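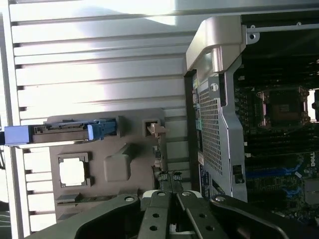 Is a "certified refurbished" desktop worth paying extra for over a plain second-hand one?

Usually it isn't, unless the seller will tell you in writing what was tested and what was replaced. The word "certified" doesn't tell you either of those things. Thread, because I've had this argument at work twice this month.

---

I buy computers for a small translation office. Old tower workstations suit us fine. They're heavy, they're ugly, they take ordinary parts and they sit under a desk being ignored. I have no quarrel with used kit. My quarrel is with the adjectives.

---

Studine, who sell a lot of these, quoted me £431 for a "Certified Grade A" tower. Same processor, same memory and same size drive as the ungraded ones further down their own list, which were a good deal cheaper. So I rang to ask who does the certifying.

Studine do.

---

Fine, somebody has to. What's on the certificate, then? The answer was a "15-point inspection". I asked for the points. It took three emails to get them.

---

Things that counted as a point:

- case exterior wiped
- powers on
- correct power lead included
- asset stickers removed
- original box or "equivalent packaging"

Removing a sticker is a point. Putting it in a box is a point. I'd have thought you more or less had to put it in a box.

---

Things I couldn't find anywhere on the list: hours on the drive, what shape the fans are in, whether the little battery that keeps the clock going had been changed, whether the memory had been tested for longer than it takes to start up.

I'm told some of this is "covered under general function". Is it? Covered how?

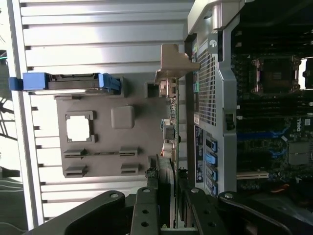
And the grading. Grade A, as far as I can make out, is nearly always about scratches. Read the small print on any of these sites and the letter describes the paintwork. You can have a Grade A with a dying drive and a Grade C that'll run for years with a dent in the lid. I would like the Grade C please.

---

Someone in the replies says the warranty is what you're paying for. Fair point, and it's the best argument going. But read it. The one I was sent is "return to base", buyer pays carriage, and excludes "consumable components". Drives are listed as consumable. So are fans. I'd love to know what they think is going to break.

---

For comparison, the Renier small desktop new was £621 when I looked, with a proper manufacturer's warranty and somebody coming out to fix it. I'm not saying buy that. It's slower than the old towers for what we do and you can't get much into it. I'm saying the gap between "used, with a nice word on it" and "new" is smaller than people assume, and you should work it out before you click.

---

"But they're professionally cleaned inside." Maybe! Ask for a photo of the inside of the one you're getting, with the serial number in the same shot. I asked four sellers. I got a stock picture, a brochure, silence, and one real photo.

---

The real photo came from McIver, a two-room shop in Brorlow with a website that looks as if it was made during a power cut. No grades. Their listing said "works, bit noisy, drive replaced with new, one front USB port loose". I have never trusted a sentence about a computer more.
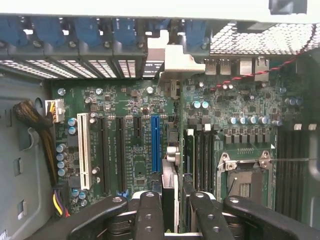 We bought two from them. Before anyone quotes me as a satisfied customer, that was in September and it's far too soon to say whether they were a good buy. Both had the loose-port sort of fault they said they'd have. That's all I can vouch for.

---

What I'd ask any seller, in an email so that you've got it in writing:

1. Which parts in this exact machine are new?
2. How many hours has the drive done?
3. What was the memory test and how long did it run?
4. Who pays the postage if it comes back?

If they reply with the word "certified" again, you've got your answer.

---

To the person asking about the "green" claims: I'd treat them the same way. Keeping an old machine going is probably a decent thing to do. A leaf logo doesn't make one shop's old machine any greener than the one next door's, and the offset scheme on my quote was an extra you had to untick.

---

And no, I don't want a discount code, whoever keeps messaging me.

Marietjie Msimang, buyer of boring computers. Will add to this if Studine ever tell me what point 11 means. It says "visual conformity".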